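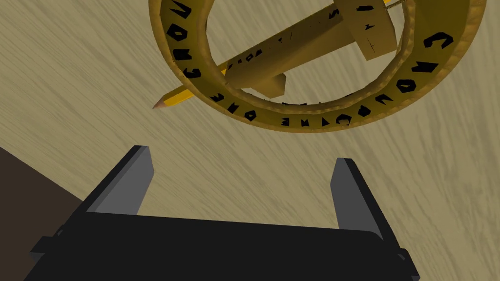
흰색 페인트 무광/반광 섞어 써도 되나요
작성자 문턱아래 | 12월 | 조회 2,229

Rumatbridge 쪽 오래된 아파트에 살고 있습니다. 거실과 복도를 직접 칠하려고 합니다. 색은 Zostholm의 따뜻한 흰색으로 정했고, 벽은 무광, 문틀과 걸레받이는 반광으로 갈 생각입니다.

문제는 샘플입니다. 같은 색 번호로 무광과 반광을 작은 통으로 하나씩 사서 합판 조각에 칠해 봤는데 나란히 놓으면 다른 색처럼 보입니다. 반광 쪽이 더 차갑고 밝습니다. 매장(Oosthuizen)에 물어보니 조색은 정상이고 광택 차이라고 합니다. 색상표에 거의 665색이 있는데 흰색 계열만 해도 여러 장이라 다시 고르기가 겁납니다.

질문은 이렇습니다.
- 같은 번호로 그냥 가도 다 칠하고 나면 괜찮아 보이는지
- 아니면 문틀을 한 단계 어두운 흰색으로 바꾸는 게 맞는지
- 복도에 창이 없어서 낮에도 조명을 켜는데, 그 영향이 있는지

바탕은 기존 수성 페인트이고 상태는 나쁘지 않습니다. 못 자국 몇 군데만 메우면 됩니다.

회색고무대야
같은 번호로 가세요. 저도 거실 칠할 때 똑같이 걱정했는데 문틀은 폭이 좁아서 벽이랑 색을 비교하게 되지 않습니다. 합판 조각 두 개를 붙여 놓고 보니까 차이가 커 보이는 겁니다.

서랍손잡이
반대 의견입니다. 저는 같은 번호로 했다가 문틀만 다시 칠했습니다. 낮에는 몰랐는데 밤에 천장등을 켜니까 문틀이 벽보다 푸르게 보이더군요. 식구들은 모르겠다고 했지만 저는 계속 신경이 쓰였습니다. 결국 한 단계 누런 쪽으로 바꿨고 지금은 만족합니다.

회색고무대야
그건 전구 탓 아닐까요. 주광색 쓰셨죠?

서랍손잡이
주백색입니다. 전구도 바꿔 봤는데 문틀 쪽은 별 차이 없었습니다.

마른붓
도장 일을 했던 사람입니다. 두 분 말씀이 다 맞을 수 있습니다. 정리해 보겠습니다.

광택이 올라가면 표면이 주변 빛을 반사합니다. 무광은 빛을 흩어 버리니까 어디서 봐도 비슷한 색이고, 반광은 보는 각도에 따라 밝은 부분과 어두운 부분이 갈립니다. 안료가 같아도 눈에는 다른 흰색이 됩니다. 문틀 맞은편에 뭐가 있는지도 봐야 합니다. 맞은편이 파란 소파면 반광 문틀에 푸른 기가 돕니다.

샘플은 합판에 칠해서 바닥에 눕혀 보지 마시고, 실제 붙을 자리에 세워서 보세요. 바닥에 눕히면 천장등을 정면으로 받습니다. 그리고 두 번 칠하고 완전히 마른 뒤에 비교하셔야 합니다. 한 번 칠한 것은 바탕이 비쳐서 판단이 안 됩니다.

문턱아래
바닥에 눕혀 놓고 봤습니다. 세워서 다시 보겠습니다. 한 번만 칠한 것도 맞습니다.
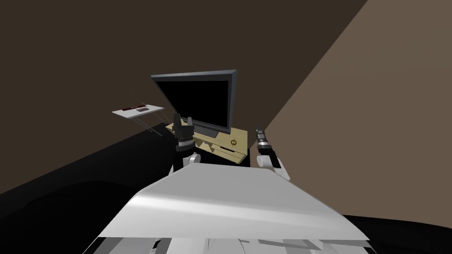 마른붓
광택 얘기를 조금 더 하면, 흰색은 한 통에서 나온 색이라도 면이 휘어 있거나 기울어 있으면 한 가지 색으로 보이지 않습니다. 평평한 벽만 생각하고 색을 고르면 몰딩이나 둥근 모서리에서 당황하게 됩니다. 올린 그림의 흰 곡면을 보시면 가운데를 비스듬히 지나는 띠는 부드럽게 밝고 가장자리로 가면 연한 회색으로 떨어집니다. 문틀 몰딩의 둥근 부분도 이런 식으로 보인다고 생각하시면 됩니다. 그래서 문틀을 일부러 어두운 흰색으로 내리면 그늘진 쪽이 생각보다 더 탁해집니다. 몰딩에 굴곡이 많으면 같은 번호, 거의 평평한 문틀이면 한 단계 조정. 저는 이렇게 권합니다.

서랍손잡이
저희 집 문틀은 굴곡 없는 평판입니다. 그러면 제 경우와 말이 맞네요. 다만 굴곡이 있으면 무조건 같은 번호라는 데는 동의 못 하겠습니다. 처가 문틀은 굴곡이 꽤 있는데 한 단계 누런 색이고 보기 좋습니다.

마른붓
누런 쪽으로 가는 것과 어두운 쪽으로 가는 것은 다릅니다. 제가 말린 건 어두운 쪽입니다.

서랍손잡이
그렇다면 이견 없습니다.

반통남음
저는 아예 벽도 문틀도 같은 광으로 통일했습니다. Tiltadero 계란광으로 다 칠했어요. 색 차이 고민이 사라집니다. 손때도 무광보다 잘 닦이고요. 단점은 벽면 요철이 무광보다 잘 보입니다. 퍼티 자국을 대충 갈면 저녁에 스탠드 켤 때 그대로 드러납니다.

회색고무대야
오래된 아파트면 벽이 고르지 않을 텐데 거기에 계란광은 말리고 싶네요. 저희 집 복도가 그래서 옆에서 보면 물결이 보입니다. 퍼티로 전면을 잡을 게 아니면 벽은 무광이 낫습니다.

반통남음
전면 퍼티까지는 안 했고 심한 데만 잡았습니다. 집마다 다르겠죠. 손전등을 벽에 바짝 대고 옆으로 비춰 보면 미리 알 수 있습니다.

문턱아래
손전등으로 비춰 봤습니다. 복도는 물결이 꽤 있고 거실은 괜찮습니다. 벽은 둘 다 무광으로 가겠습니다.

한 가지 더 여쭙니다. 복도에 창이 없는데 무광 흰색이 칙칙해지지 않을까요? 지금은 연한 베이지인데도 저녁처럼 보입니다.

마른붓
창이 없는 복도는 페인트보다 조명을 먼저 손보는 게 빠릅니다. 흰색을 아무리 밝은 걸로 골라도 들어오는 빛이 없으면 회색입니다. 등이 하나뿐이면 벽을 비추는 등을 추가해 보세요. 색은 거실과 같은 것으로 이어 가는 편이 무난합니다. 복도만 더 밝은 흰색을 쓰면 거실로 꺾이는 모서리에서 경계가 보입니다.

회색고무대야
천장도 같이 칠하세요. 오래된 천장은 누렇게 변해 있어서 벽만 새로 하면 천장이 더러워 보입니다. 저는 벽 다 하고 나서 깨닫고 보양을 처음부터 다시 했습니다.

서랍손잡이
천장 먼저, 벽, 문틀 순서요. 그리고 통 여러 개를 쓸 거면 큰 통에 섞어서 시작하세요. 같은 번호라도 조색한 날이 다르면 미세하게 차이 납니다. 저는 모자라서 추가로 산 통을 벽 중간부터 썼다가 티가 났습니다.

마른붓
벽 중간에서 통을 바꾸게 되면 모서리까지 가서 끊으시면 됩니다. 모서리에서는 어차피 빛이 달라져서 차이가 묻힙니다.

문턱아래
답변 감사합니다. 샘플 두 번씩 칠해서 문틀 옆에 세워 놓고 낮과 밤에 다 봤습니다. 낮에는 거의 같고 밤에는 반광 쪽이 조금 차갑습니다. 바닥에 눕혔을 때보다는 훨씬 덜합니다. 저희 집 문틀은 몰딩에 굴곡이 있어서 같은 번호로 가기로 했습니다. 천장도 추가했습니다. 복도 등은 전기 하시는 분께 견적을 받아 보려고 합니다.

회색고무대야
잘 결정하셨네요. 칠하고 후기 부탁드립니다.

서랍손잡이
밤에 차가운 게 벌써 보인다면 저는 여전히 누런 쪽으로 한 단계 바꾸겠습니다. 문틀은 양이 얼마 안 되니 작은 통 하나면 됩니다. 그래도 본인 눈이 괜찮으면 괜찮은 겁니다.

댓글 (최근 순)

젖은롤러: 마스킹 테이프는 페인트가 다 마르기 전에 떼세요. 다 마르고 떼면 가장자리가 같이 일어납니다.

베란다등: 반광 문틀이 몇 년 지나면 누레지지 않나요? 저희 집은 7년 됐는데 벽보다 확실히 누렇습니다. 유성이라 그런지 모르겠네요.

마른붓: 유성이면 그렇습니다. 햇빛이 안 드는 자리에서 더 빨리 변합니다. 수성 반광은 훨씬 덜합니다.

종이컵뚜껑: Oosthuizen은 샘플 통 사면 본품 살 때 빼 주던데 아직도 하나요?

문턱아래: 저는 못 받았습니다. 매장마다 다른 것 같습니다.

글 13개 더 보기 | 문의: 게시판 운영팀 쪽지함 | © 집수리 이야기터 | 맨 위로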